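桌面舀取与摆放练习操作指引(第2版)

Amton生活技能教学部
2024年6月26日(星期三)发布

一、适用范围

本指引适用于Amton各教学点开设的桌面生活技能课程,供任课教员、助理教员及经批准进入课堂的家属使用。练习内容为用勺舀取小件、平稳移送、放入盘碟,以及练习前后的器具摆放与收纳。Pellier教学点与Talavera教学点自本版发布之日起执行,Grodberg教学点的执行安排另行通知。

练习使用的主要器具为单色桌面、白色圆形盘碟、小碟、塑料勺和色彩鲜明的塑料小件。
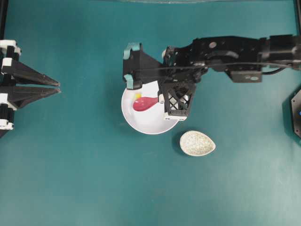
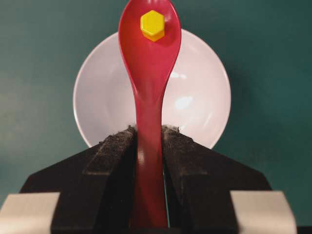 器具应在学员到场之前备齐并检查完毕。学员入座后再临时寻找器具,会打乱练习节奏,也容易使学员在等待中失去注意力。任课教员应预留足够的准备时间,不得将准备工作交由学员代为完成;但学员的课程目标中列有“自行布置桌面”一项的,可在教员陪同下参与。

二、器具要求

(一)桌面

桌面或台布应选用单一颜色,表面平整,不反光或反光较弱。青绿、深蓝、灰色均可,以能与白色盘碟形成清楚对比为准。带花纹、格纹或文字的台布不得用于本练习。

使用台布的,铺设后应用手掌由中间向四周抚平。轻微折痕可以保留,但折痕处不得放置盘碟。台布四角应以桌夹固定,桌夹位置避开学员前臂活动的范围。

使用桌面垫的,垫子边缘应与桌沿平齐,不得伸出桌沿之外。

(二)盘碟

每个练习位至少配备两件容器,一件用于盛放待取小件,一件用于接收。接收容器应为白色圆形,边沿有明显起伏,学员能够凭视觉辨认盘心与盘沿的分界。盛放容器可以选用形状不同的小碟,例如椭圆形,便于学员区分“从哪里取”和“放到哪里”。

盘碟材质由各教学点根据学员情况选定。学员手部力量控制尚不稳定的,一律使用不易破碎的材质。有缺口、裂纹或底部不平的盘碟应立即停用,放入标有“待处理”字样的收纳箱,不得与合格器具混放。

表面光亮的盘碟在强光下会出现反光斑块。部分学员会把反光误认为盘内物品,反复用勺去舀。遇此情况,教员应先调整灯具或窗帘,再继续练习。

(三)勺

勺应为一体成型的塑料勺,勺面有一定凹度,勺柄表面光滑,无毛刺。颜色以红、蓝等纯色为宜,并应与桌面、盘碟和小件的颜色均有区别。同一学员在同一阶段内应使用同一规格的勺;更换规格须在记录表中注明。

勺柄较细、学员握持困难时,可加装软质握柄套。握柄套应套至柄的中段,不得遮住勺颈。加装之后教员应亲手试握,确认不会转动或滑脱。

(四)小件

小件应选用棱角圆钝、大小一致的塑料件。六角形件较圆珠稳定,不易在勺面上滚动,适合初次练习;圆珠和圆片留待后续阶段使用。小件颜色应鲜明,如黄色、橙色,使学员一眼便能看出勺内是否有物。

小件由教学部统一配发,每箱约500件。各教学点领取后应登记数量,按练习位分装,不得整箱放置于课堂。现行库存总登记数为3,915件,由教学部物资岗负责核对。

三、安全规定

小件有误吞风险。凡有将物品放入口中习惯的学员,不得使用本指引所列小件,应改用经教学部认可的大件,或以布制沙包替代。替代练习的步骤与本指引相同。

练习全程应有教员在场。教员离开座位前,须将小件收回带盖的盒内,盖好并移至学员触及不到的位置。助理教员可以代为看护,但应当面交接,并口头确认小件的数量。

课堂内不得饮食。练习用的勺和盘碟只作教学使用,不得用来盛装食品,也不得与餐厅器具共用水槽清洗。如课程后段安排有真实进餐练习,应另取餐具,并在两项活动之间安排洗手和擦拭桌面。

地面发现散落小件时,应立即暂停练习,由教员拾起。学员不得离座弯腰捡拾,但课程目标另有规定的除外。

四、桌面布置

布置工作按以下顺序进行。

1. 擦净桌面,待表面完全干燥。

2. 铺设台布或桌面垫并抚平。

3. 将白色圆盘放在学员正前方,盘沿距离桌边约一前臂长的一半。身材较小的学员应再移近一些,使其在不前倾的情况下能够到达盘心。

4. 将盛放小件的小碟放在惯用手一侧,与圆盘之间留出一个手掌的宽度。两件容器不得相接。

5. 将勺放在小碟外侧,勺面朝上,勺柄指向学员。

6. 放入小件。初次练习放入的数量不宜多,以学员在注意力集中的时间内能够全部完成为准。

7. 教员坐到学员侧面,亲自从学员的高度看一遍桌面,确认各件器具均无遮挡。

第7项经常被省略。教员站立时看到的桌面与学员坐下后看到的桌面差别较大:站着看,盘内一览无余;坐低之后,较深的碟会遮住靠近学员一侧的底部,小件落在那里便不容易看见。发现这种情况时,应更换较浅的小碟,或在碟下垫一块薄垫,不得要求学员起身张望。

惯用左手的学员,布置左右互换。惯用手尚未确定的学员,盛放容器置于圆盘正后方,由学员自行选择用哪只手取勺,教员只作记录,不作纠正。

五、坐姿与握勺

学员双脚应平放于地面或脚踏板上,背部有支撑,肘部能够自然落在桌面高度。桌面过高时,学员会耸肩抬肘,舀取动作随之僵硬。调整座椅优先于调整桌子。

握勺方式分为掌握式与三指式。两种方式均可接受,教员不得在练习中途强行更换。一般情况下,先以掌握式完成全部步骤,待移送平稳以后,再用专门的时间过渡到三指式。

握持位置应在勺柄的中后段。握得过于靠近勺颈,手指会挡住勺面;握得过于靠后,勺头容易下沉。教员可以在勺柄上贴一圈彩色胶带作为标记,胶带应贴平,每次清洗后检查是否翘边。

非惯用手的任务是扶住圆盘边沿。许多学员会忘记这只手,使其垂在身侧或撑住头部。教员应在每轮开始前提示一次,提示语统一为“这只手扶盘”。

六、练习步骤

(一)示范

教员坐在学员惯用手一侧,以与学员相同的朝向进行示范。面对面示范会造成左右相反,仅在学员已能理解镜像动作时使用。

示范应完整而缓慢,中间不加讲解。第一遍只做不说;第二遍每个动作配一个词,依次为“拿”“舀”“平”“走”“放”。用词在各教学点保持统一,不得更换为近义的说法。学员在Pellier与Talavera之间转点时,听到的应是同样的五个词。

(二)拿勺

学员伸手取勺,调整到合适的握持位置。勺面应保持朝上。取勺时碰动小碟的,不算失误,教员将小碟扶回原位即可。

(三)舀取

勺头从小碟靠外一侧进入,沿碟底向内推,待小件进入勺面后再向上提起。初学者往往从上方直接按压小件,小件受压便会弹开。教员可以手扶学员腕部,带动其完成“先贴底、再推进”的过程,待学员发力后逐渐放松。

每次只舀一件。一次舀起数件的,应倒回重来,但语气须平和,不作批评。学员若用另一只手把小件拨进勺里,第一周内可以允许,此后逐步取消,改为借助碟壁推入。

小件进入勺面以后,应停留在凹处中间附近。小件若搭在勺沿上,教员提示“等一等”,让学员轻微调整勺的角度,待小件滑入凹处再移送。

(四)放平

勺离开小碟后先停顿,确认勺面水平。本步骤单独列出,目的是使学员养成在移动前检查的习惯。停顿时间不作规定,学员能够看向勺面即可。

目光跟随有困难的学员,教员可用手指点一下勺面附近的位置,不得触碰勺。

(五)移送

勺以平稳的速度移向圆盘上方。移送路线应低而平,离桌面的高度以刚好越过盘沿为宜。抬得过高时,小件一旦掉落便会弹出桌面。

教员在移送过程中不说话。经验表明,此时的鼓励和提醒都会使学员抬头,勺面随即倾斜。需要纠正的事项,留待放下之后再说。

(六)放入

勺到达圆盘中部上方后,转动手腕,使小件滑入盘内。放入应依靠手腕转动,避免甩动前臂。勺头可以轻触盘面,但不得敲击。

小件落在盘沿上的,由学员用勺推入盘心;落在盘外的,留在原处,待本轮结束后由教员统一收回。中途捡拾会中断动作的连续性,也会使学员把注意力转到掉落的小件上。

(七)归位

小碟内的小件全部移完后,学员将勺放回原位,勺面朝上。随后双手放在桌沿,表示本轮结束。归位是完整练习的一部分,未归位的不计为完成。

七、难度调整

学员连续三次课均能独立完成上述步骤的,可以提高难度。提高难度时每次只改变一个条件,其余保持不变。可供选择的条件如下。

1. 距离。将两件容器之间的间隔由一个手掌增至两个手掌,再增至一臂以内。

2. 小件形状。由六角形件改为圆片,再改为圆珠。圆珠会在勺面上来回滚动,对放平和移送的要求明显提高。

3. 接收容器。由大圆盘改为小碟,或改为窄口杯。

4. 勺的规格。由勺面较深的改为较浅的。

5. 分类。放入两种颜色的小件,要求按颜色分别放进不同的容器。

6. 顺序。由教员给出颜色顺序,学员依次舀取。此项兼有记忆要求,不得与第3项同时进行。

学员在新条件下出现烦躁、拒绝或错误明显增多的,应退回上一条件。退回之后至少完成一次顺利的练习再结束课程,使学员带着完成的感受离座。

降低难度的方法与上述相反。此外,还可以在小碟下加防滑垫,或由教员代为扶盘。学员完全不能舀取时,可先由教员把小件放在勺面上,学员只练习移送和放入;此两步稳定后,再回头补练舀取。

八、常见问题的处理

(一)勺面倾斜

多由握持位置不当或手腕内旋引起。先检查握持标记,再检查座椅高度。仍无改善的,改用勺柄略粗的勺。请勿反复口头要求学员“拿平”,学员通常知道应当拿平,困难在于腕部尚不能维持。

(二)盘碟滑动

检查桌面是否有水迹或清洁剂残留。擦干后仍滑动的,在盘底加防滑垫。防滑垫颜色应与桌面接近,直径小于盘底,避免露出边缘形成新的视觉干扰。

(三)速度过快

部分学员急于完成,舀取尚可,移送时频繁掉落。可减少每轮小件数量,增加轮次,在轮与轮之间安排短暂休息。不得使用计时器,不得在学员之间比较快慢。

(四)动作停顿过久

先观察学员目光所在。看着勺的,多半在调整,应继续等待;看向别处的,轻点桌面一次,提示回到练习。连续提示两次无反应的,结束本轮。

(五)只对颜色感兴趣

有的学员会把小件拿在手里端详,或按颜色排列,不愿舀取。可在练习开始前安排一小段自由摆弄的时间,结束时由教员说明“现在用勺”。自由摆弄期间同样适用第三部分的安全规定。

(六)学员要求使用自己的勺

可以使用,但须符合第二部分对勺的要求,并在当次练习后交由学员家属带回清洗。金属勺和带尖齿的餐具不予采用。

九、收纳与清洁

收纳由教员与学员共同进行,学员承担的部分按能力分配。

第一步,清点小件。将圆盘内和桌面上的小件全部倒入分装盒,对照登记数清点。清点应在学员离开之前完成。数量不符时,依次检查座椅缝隙、学员衣袖与口袋、桌下地面。仍未找到的,当日填写缺件单并通知学员家属。

第二步,收勺。勺头朝同一方向平放于浅盒内,不得竖直插入筒中,以防勺头相互磨损。

第三步,收盘碟。圆盘与小碟分开叠放,每叠之间隔一层软布。Talavera教学点现有盘碟27套,分置于两层架上,取用时先取上层。

第四步,擦拭桌面。使用中性清洁剂和软布,由远及近擦拭,最后用清水布再擦一遍。颜色较深的桌面容易显出水痕,应随即擦干。

盘碟、勺和小件每个教学日结束后清洗一次。小件装入网袋,在温水中漂洗,沥水后摊开晾干,完全干燥才可入盒。潮湿状态下加盖存放的小件会产生异味,应重新清洗。台布每周换洗,洗后平铺晾干,折叠时沿原有折线,减少新增折痕。

十、记录

每次练习后应填写练习记录表,内容包括所用器具、难度条件、完成轮次、协助程度和教员签名。协助程度分为独立、口头提示、手势提示、手扶协助四类,按本次练习中使用最多的一类填写。

记录用语应当具体。“表现良好”“有进步”一类的词语不得单独出现。可参照以下写法:

“移送时勺面平稳,放入时需手扶腕部。非惯用手扶盘经提示后能够保持至本轮结束。”

“改用圆片后,舀取时将圆片推至碟壁,能自行完成。归位时勺面朝下,经手势提示后翻正。”

记录表保存在各教学点,每学期末将副本送交教学部。家属可以申请查阅本人子女或被监护人的记录,由任课教员当面说明。

十一、家庭延伸练习

家属希望在家中继续练习的,教员可提供书面建议。家庭练习不使用教学小件,可改用较大的干果壳、木块或卷成团的短袜,容器选用家中不易破碎的盘碗即可。桌面颜色与盘碗颜色应有区别;白色餐桌配白色盘的,请在盘下铺一块深色布。

家庭练习每次时间宜短,安排在餐前或餐后间隔一段时间进行,不应占用正式用餐时间。五个提示词与课堂保持一致。家属如发现学员在家中的表现与课堂有明显差异,请告知任课教员,由教员判断是否需要调整桌椅高度或器具规格。

兄弟姐妹可以一同参与,但应各用各的盘和勺。年幼的兄弟姐妹在场时,桌上不得出现任何可以放入口中的小件。

十二、与上一版的差异

上一版于一月印发,自本版发布之日起停止使用。主要改动为:示范用词由四个增至五个,增加“平”字;小件初始形状由圆片改为六角形件;收纳顺序改为先清点小件、后收盘碟;新增家庭延伸练习一节。

各教学点应收回上一版纸质文本。张贴在练习室内的步骤卡须同时更换,新卡由教学部印制,张贴高度以教员坐姿平视为准。

对本指引内容有疑问或修改建议的,请以书面形式提交教学部Behrouz Rostami,并注明所在教学点及涉及的条目编号。器具补领申请另填物资单,不与修改建议合并提交。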